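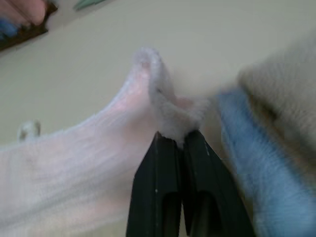 Can small fleece cloths be dried in the same load as bath towels?
They can be dried together only on the Mixed Low programme. On all other programmes, dry fleece separately and select Delicate.

6 Everyday use of the dryer

This section applies to the Okine Farier condenser dryer, free-standing and stacked versions. Installation, levelling and stacking are covered in section 4. The control panel layout is given in section 5.

6.1 Before the first load

1. Check that the four transport bolts have been removed from the rear panel and that the plastic caps have been fitted in their place.
2. Open the door and remove the cardboard insert and the bag containing the drain hose.
3. Wipe the inside of the drum with a damp cloth. Leave the door open until the drum is dry.
4. Push the water container fully home. It must click at both sides.
5. Plug in the appliance and turn the dial to Timed. Run the drum empty for one short cycle.

Note: A faint smell of warm rubber during the first few cycles is normal. It comes from the door seal.

Caution: After delivery, leave the appliance upright for at least 12 hours before plugging it in. If it was carried on its side, leave it for 24 hours.

6.2 Sorting the load

Sort by fabric first and by thickness second. Colour matters less in the dryer than in the washing machine, but new dark items should still be kept apart from white ones for the first few washes.

Cottons: bed linen, towels, tea towels, cotton underwear. Use Cotton Cupboard or Cotton Extra.

Easy care: shirts, blouses, polycotton bedding. Use Easy Care. Remove promptly at the end of the cycle.

Fleece and microfibre: throws, cleaning cloths, sports towels, baby blankets. Use Delicate. Fabric softener must not be used on microfibre cleaning cloths, as it reduces their ability to take up water.

Mixed: items from more than one group, all marked for low heat or higher. Use Mixed Low.

Do not dry:
Items marked with a crossed-out dryer symbol.
Wool, silk, or anything with a wool or silk lining.
Items containing foam rubber, such as shoulder pads, shower mats or padded bras.
Items that have been in contact with cooking oil, petrol, paint thinner, wax or wax remover, unless they have first been washed in hot water with extra detergent.
Unwashed items of any kind.

Warning: Oil-soaked fabric can heat up and catch fire after the cycle has ended. Follow the last two points without exception.

6.3 Loading

1. Spin the washing at the highest speed its label allows. A load spun at a low speed will take noticeably longer and may cause the water container to fill before the end of the cycle.
2. Close zips, hooks and press studs. Tie loose belts and apron strings. Turn duvet covers inside out and button them up.
3. Empty all pockets. Lighters and matches must be removed.
4. Shake each item out before placing it in the drum. Large sheets should go in one at a time, loosely folded.
5. Put small cloths in last, or place them in a mesh bag with a covered zip.
6. Check that nothing is trapped between the door and the seal, then close the door until it latches.

Note: The drum should be no more than two-thirds full for towels and no more than half full for fleece. A single small item may tumble without touching the moisture sensor. In that case the appliance will end the cycle early; add two or three dry towels or use Timed.

6.4 Choosing a programme

1. Turn the dial to the programme required. The display shows the expected time.
2. Press Dryness to change the level. Three levels are available: Iron, Cupboard and Extra. The last level used is remembered for each programme.
3. Press Delay if the cycle is to start later. Each press adds one hour.
4. Press and hold Start for two seconds.

Cotton Extra is the longest programme and can take up to 163 minutes with a full load. The time shown is corrected during the cycle as the sensor measures the remaining moisture, and may stand still or go up. This is not a fault.

The air temperature in the drum does not go above 70 °C on the Cotton programmes. Delicate and Mixed Low run cooler. All programmes end with a cool-down phase during which the drum turns without heat. Do not stop the appliance before the end of this phase unless every item is taken out at once and spread out to cool.

6.5 Unloading and folding

1. Wait for the end tone. If the door is not opened, the drum will turn briefly every few minutes for one hour to limit creasing.
2. Open the door and take out the load. Check the door seal and the rear of the drum for small items.
3. Feel the seams and hems of thick items. If these are still damp, run Timed for a further 20 minutes.
4. Fold easy-care items while they are still warm. Let fleece cool before it is folded and stacked.
5. Clean the fluff filter (see 6.6).

Use a clean, flat surface with space for the largest item to lie open. Rough edges and splinters will pull threads from fleece and microfibre.

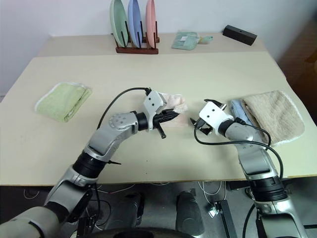
Figure 6.2 Small pale pink cloth at a cream-coloured tabletop.

Small square cloths: fold in half, then in half again, with the hem edges together. Stack with the folded edge towards the front of the shelf.

Hand towels: fold lengthways into three, then in half.

Fitted sheets: tuck the corners into one another in pairs, lay the sheet flat and fold the elastic edge inwards before folding to size.

Note: If fleece clings to itself or to other items, it has been dried for too long. Reduce the dryness level by one step for the next load.

6.6 Cleaning the fluff filter

The filter must be cleaned after every load. The filter lamp lights at the end of each cycle as a reminder and goes out when the door is next closed. It does not measure how full the filter is.

1. Pull the filter straight up out of the door opening.
2. Open the two halves.
3. Remove the fluff by hand or with a soft brush. Put it in the household waste.
4. Wipe any fluff from the filter slot. Do not push it down into the slot.
5. Close the two halves and refit the filter with the arrow facing the drum.

If the mesh looks clear but drying times have gone up, rinse the filter under warm running water and let it dry fully before refitting. A film from softener or dryer sheets can block the mesh without being visible.

Caution: Never run the appliance without the filter, or with a filter that is torn. Replacement filters are supplied by Chávez and by the Wusutgate service depot. Have the rating plate details ready when ordering; the plate is on the inside of the door.

6.7 Emptying the water container

1. Pull the container out with both hands, keeping it level.
2. Pour the water into a sink through the corner spout.
3. Push the container back until it clicks.
4. If the cycle had stopped, press Start to carry on.

The water is not fit for drinking or for use in food. It may be used in a steam iron only after straining through a fine cloth or coffee filter.

If the drain hose is connected, the container stays empty in normal use. The hose end must not be higher than 380 mm above the floor on the free-standing version. For the stacked version, see section 4.

6.8 Cleaning the condenser

Clean the condenser four times a year, or more often if the appliance is used daily or if there are pets in the home.

1. Switch off at the wall and let the appliance cool for 30 minutes.
2. Open the lower flap and turn both levers inwards.
3. Slide the condenser out by its handle. A little water may run out, so put a towel on the floor first.
4. Rinse from the side and then from the front with a shower head. Do not use a pressure washer, a scouring pad or any sharp tool.
5. Let it drain. Wipe the seals and the inside of the housing.
6. Slide the condenser back, turn both levers outwards and close the flap.

6.9 Moisture sensor

The sensor consists of two metal strips inside the drum, below the door opening. Limescale and softener residue on the strips cause the cycle to end too early. Wipe them once a month with a cloth dampened with white vinegar, then with a cloth dampened with water.

The appliance counts its own running hours. At 3000 hours the display shows SEr in place of the programme time. The appliance can still be used, but the drum belt and rear bearing should be checked by a service engineer. The message is cleared by the engineer and cannot be cleared from the control panel.

6.10 Common faults

Load still damp at the end of the cycle: filter or condenser blocked, drum too full, dryness level too low, or washing not spun enough.

Cycle ends after a few minutes: load too small, or sensor strips dirty.

Container lamp on although the container is empty: container not pushed home, or float stuck. Tap the container lightly and refit.

Drum does not turn: door not latched, Delay selected, or Start not held for long enough.

Thumping noise at the start: flat spots on the drum rollers after a long time out of use. The noise should fade within one cycle.

Water under the appliance: condenser levers not fully turned, or condenser seal dirty.

If the fault remains, switch off at the wall and contact the Wusutgate service depot. Give the model, the serial number and any code shown on the display.

Section 6 text revised November. Technical editor: Till Hamann.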